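Careers » Open roles » Equipment Planner, Home Robotics (contract)

Equipment Planner, Home Robotics
Murnero, Simulation and Hardware group
Contract, 26 hours a week, start as soon as we can get you in
Posted October 2025

We need someone to run the buying side of our two-arm kitchen robot work. Right now it's me doing it between other things and it shows. Quotes sitting in inboxes, lead times nobody wrote down, two orders for the same wrist cable.

The short version: we test in simulation first, then buy hardware for the tasks that look worth it. You sit in the middle. You look at what the sim team is running, ask what it would take on a real floor, and turn that into a budget people can sign.

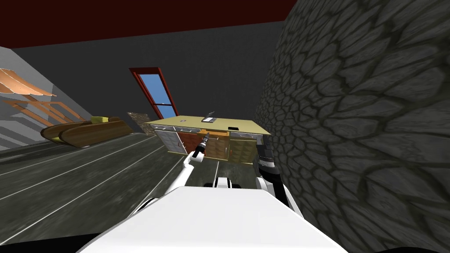

Kitchen sim, robot's view. Left gripper near the drawer fronts.

What you'd be doing
Building the equipment plan for the first real test kitchen: arms, grippers, spares, cabinets, drawers, flooring
Getting quotes and chasing them. Trillow for grippers, Grgić for the cabinet work, others as needed
Keeping the rent vs buy sheet up to date
Sitting in on sim reviews (one a week, they run long) and asking what drawer depth, what reach, what counter height
Tracking spares. Fingertips and cables mostly
Writing the one-page case for anything over $1,880. Under that you can just order it

What we need from you
3 years or more buying or planning for a lab, workshop, plant or simliar
Good with spreadsheets, ours is ugly
OK calling a supplier and saying the number is too high
Can read a simple drawing with dimensions on it

Nice to have
Any time spent near robot arms. Import paperwork. Having used Stestura, our parts tracker, or something like it.

You don't need to code. You dont need a degree.

Contract runs through April, may go longer depending on the hardware budget, and the hardware budget depends partly on you. Mostly remote, on site for deliveries and install. Pay depends on experience, put your hourly rate in the email please.

To apply
Resume plus half a page on something you bought that went wrong and what you did next. No cover letter. Send to Ye-seo So through the contact form, subject line PLANNER. We're calling the first 15 people who look like a fit, then a short paid task: price up a drawer-opening test rig from a parts list we give you.

Questions, same form. Replies may be slow during install weeks.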